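An Afternoon at the Sindotside Open Day: A Talk with Fletcher Cartwright

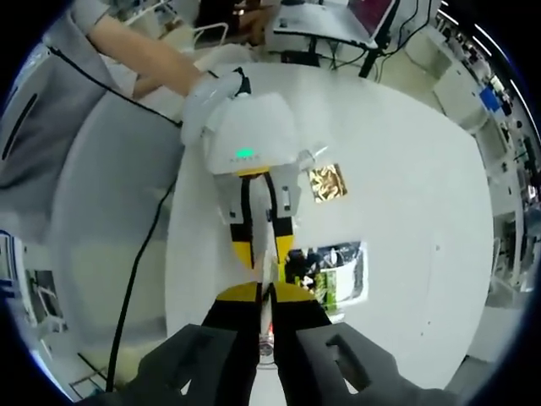 Fletcher Cartwright has been preparing the open day at the Sindotside workshop since February, and when I met him at two in the afternoon he had already explained the same work to several groups of visitors. His voice was a little tired, but he still wanted to talk. The workshop belongs to Makville, a small company which studies how machines can learn to pack and sort light goods. For the visitors, the team worked at a large white table with rounded edges, using two hand-held grippers with yellow tips. A gold packet and a glossy printed package lay on the table, and a laptop stood open behind it. "People come in and look for a big machine behind a fence," Cartwright told me. "Then they see a person with a tool in the hand, and they come closer. I like this moment very much."

I asked him why a company that works with robots lets people do the job by hand. He answered that the hand must come first. Each movement of the gripper is recorded, and the recordings are later used to train the arm in the next building. The team calls this collection Tapsell, after the street where the first office was. At the moment it holds 4,000 recordings, and Cartwright thinks that it is still small.

"Soft packages are the difficult ones," he said. "A box is always a box. But a thin bag changes its shape each time you touch it. My own mother asked me today why I need a computer for this, and I did not have a short answer."

The company had expected fewer guests. By lunch 169 people had signed the book at the door, and many of them were families from Flidemwood, where the old packing plant closed. I was curious if there was some bad feeling about this. Cartwright did not avoid the question. He worked in that plant himself for six years, on the night shift, before he went back to school.

"Some of them are angry, and they told me so," he said. "One man stayed for 48 minutes. He did not agree with me at the end, but he showed me a better way to hold a bag from the corner. We will try it next week." He laughed a little and added that he had written down the man's phone number.

Visitors could also try a gripper themselves at the end of the tour. According to Cartwright, children learn it faster than adults, who tend to press too hard. "The adults look at their own fingers," he said. "I tell them, look at the yellow tips and forget that you have fingers."

Makville would like to repeat the event next year with more space. The hall can take 525 people in one day, but the room with the tables becomes full very quickly, and the line this time went down the stairs and out to the parking lot. Cartwright also wants chairs for the older guests and a talk that is shorter than his own. When I was leaving, the next group was already at the door, and he went to meet them.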